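# Ornis says the weather did it

The finance chief at Ornis had asked for a half hour and gave me almost twice that, in a meeting room in Bevbridge with a pair of the company's Leven speakers on the shelf behind her. They were switched off. She asked that I use her title and leave her name out, an odd condition for someone whose signature is on the quarterly report, but I agreed to it.

The report is why I was there. In January the company told shareholders that sales for the holiday quarter would come in well under what it had promised in the fall. The statement ran to four paragraphs, and three of them dealt with Bråten, the distributor that handles Leven across Northern Europe. Bråten had "reduced orders in response to unseasonable conditions." I wanted to know what an unseasonable condition was and what it had to do with a speaker.

"It was a warm fall," she said. "People weren't indoors. They weren't in the stores. Our partner had stock left over and chose to work through it before ordering more."

I said that people who stay outside in the fall usually come back in by December.

"Some did. It was too late for the order cycle by then."

It's a neat answer, and it could be true. Distributors do stop ordering when the storeroom is full. What it doesn't explain is why the storeroom was full in the first place, and when I asked that, she was slower to reply. Bråten had taken a big shipment at the end of the summer, she said, as part of what she called a readiness program. Ornis had offered better terms to distributors who bought early.

So the sales that went missing from the winter had already been counted a quarter before?

"I wouldn't put it like that. A sale is a sale when the goods ship. The auditors are comfortable with it and so am I."

I have no reason to think the auditors are wrong. But a reader of the summer report, which spoke of "strong demand in every region," would have had no way of knowing that part of the demand came from a discount, or that it was demand from one warehouse. I read her the sentence aloud. She said it had been accurate at the time.

We moved on to the stores. Ornis likes to say that Leven is on sale in 400 locations, and the number has been on the first slide of every investor presentation for two years. I asked how many of them sold one in December.

"We don't break that out."

Do you know?

"We have visibility into a good part of the network," she said. "It isn't the full picture. Some partners report weekly, some monthly, some when they feel like it." She laughed at this, and I'll admit it was the first thing she said that sounded like it hadn't been through a lawyer. I asked what a good part was, and after looking at her notes she gave me a figure: 221 stores send in their own sales data. For the rest, Ornis knows what it shipped to the distributor and makes an estimate.

That's a lot of estimating for a company that guides the market to the nearest million. I asked if the fall forecast had leaned on those estimates. It had. I asked if the method has been changed now that the forecast turned out to be so far off. It's "under review."

The price is the other matter. When Leven came out it cost more than most of the speakers it sat next to, and the company told everyone that customers would pay for the sound. In the middle of the holiday quarter it went down by $60. The January statement doesn't mention this at all. It talks about "promotional activity consistent with the season."

"Everyone cuts prices before the holidays," she said. "I don't think you'd find a company in our line that didn't."

The ones that did put them back up afterward, I said. I had checked the Ornis site that morning and Leven was still at the lower price.

"We're happy with where it is right now."

Then it's a price cut?

"It's a price we're happy with."

I tried once more from the other side. If the warm fall was the cause, and the fall is over, then orders from Bråten ought to be recovering. She said talks were "constructive." She wouldn't say if an order had been placed since the turn of the year. She wouldn't say either if the early-buying terms would be offered again next summer, though she did allow that it was a fair thing to ask. "We've learned from it," she said, and when I asked what they'd learned, she said they had learned to communicate earlier.

Some of this is on the people who buy the shares. The last time I listened in on one of the Ornis calls, the questions were mostly about new colors and when the next model was coming. If analysts don't ask how much stock is sitting at the distributor, a finance chief isn't going to volunteer it. She made the same point herself, more politely. "We answer what we're asked. I can't remember anyone asking me about sell-through before you did."

She was better on costs, and I should be fair about that. The company has stopped leasing a second floor in Bevbridge, it has put off the new model, and the 200 people who work there have been told that there are no plans for layoffs. I noted the wording. She noted me noting it. "I can only tell you what the plans are today," she said. "I'm not going to promise you something about next year, and you wouldn't believe me if I did."

Near the end I asked what share of the shortfall she would pin on Bråten if she had to pick a number. The statement says "the majority." She thought about it and said she'd rather stay with the statement. I asked what the remainder was, then. She listed softer sales at home, the exchange rate, and a delay with a packaging supplier. None of these had been in the statement either, beyond the words "other factors," and softer sales at home sounds to me like the largest item on the list. There was no unusual weather at home.
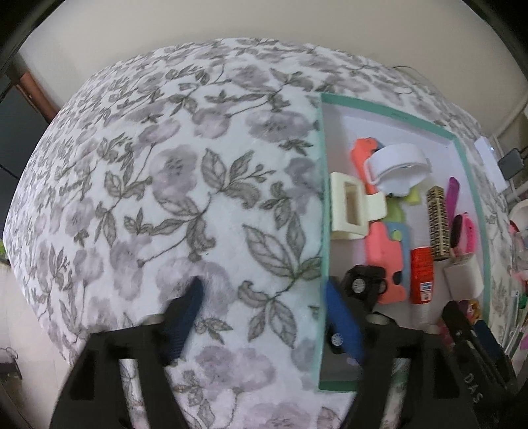
The next report is due in the spring. I've asked Ornis for two numbers ahead of it, the stock held by Bråten and the December sales from the stores that report their own. A spokesman wrote back to say that the request had been passed along.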